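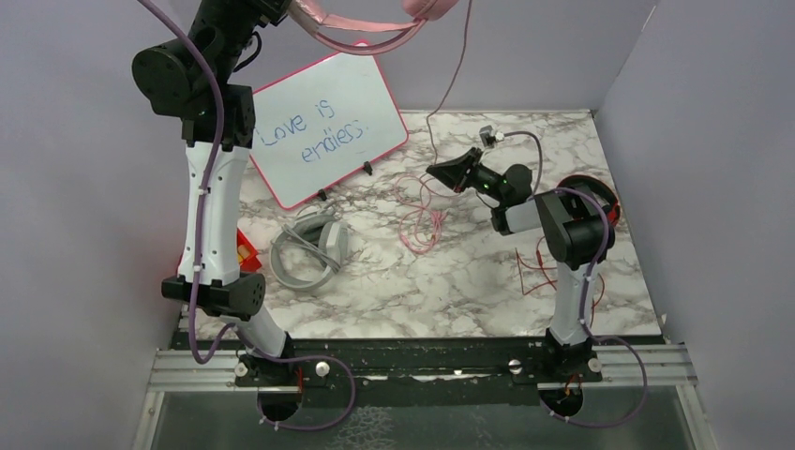 Page 7

Scripture on the Opinion Page: How Letter Writers in Woltcombe Used the Bible to Argue About Public Life

Student project report, American Government and Religion elective

What we wanted to know

Our class spent most of the spring on the big speeches, the ones everybody quotes. Roman and I wanted to look at the opposite end of things: ordinary people writing to their local paper about school bonds, Sunday liquor sales and whether the council should open with prayer. Did they quote the Bible? Which parts? And did people on opposite sides ever quote the same verse at each other? (Yes, and it was the best part of the whole project.)

Where the letters came from

The Woltcombe library keeps the old opinion pages on film, and a good share of them have been typed up and put into a search tool called Wodis. We worked through 2,697 letters. Wodis will find a verse if the writer gives chapter and number, but plenty of people just say "as the Good Book tells us" and keep going, so we read every letter ourselves. One of us read, the other checked, and then we traded.

We counted a letter only if it quoted or clearly retold a passage and tied it to a public question. A Christmas greeting with a line from Luke didn't count. That left 78 letters, fewer than I had hoped for, but every one of them had something in it!

What we found

Romans 13 showed up early and often. "Let every soul be subject unto the higher powers" was used to defend the police, the tax assessor and, once, a parking ordinance. Writers who disagreed usually came back with Acts 5:29, "We ought to obey God rather than men." You could almost hear them turning the pages.

The favorite for anyone worried about the state of the country was 2 Chronicles 7:14, the verse about people humbling themselves and praying so that their land will be healed. We expected to find it only in letters about national elections. It turned up in a fight over the Bondura quarry too, and both camps used it. A writer who wanted the quarry kept open read "heal their land" as jobs coming back. A writer who wanted it closed took the land to mean the land, meaning the creek and the hillside behind her church. Those letters ran two issues apart, and we read them out loud in class.

The prophets came up less than we guessed. Micah 6:8 was the main exception, mostly in letters about the jail and about housing. Amos appeared in a long, furious and very well written letter about school lunches — my personal favorite.

Talking to a reader

We also sat down with Joonas Seppälä, who taught civics in Woltcombe for years and had three letters in our pile. He told us he never quoted a verse to win. "I quoted it so they'd know where I was standing," he said. He also thought we had been too strict with our counting rule and argued that half the letters without a verse were still sermons. Roman agreed with him. I still don't, but we put both views in the class presentation.

What we would change

Our letters are only the ones an editor chose to print, so we can't say what people in town believed as a whole. We also didn't sort writers by church, which would have meant guessing from names and addresses. If we pick this up again in August, we'd like to add the council minutes from the prayer debate and see whether the people who spoke at the microphone used the same verses they used on paper. Roman has already started a list of dates to pull.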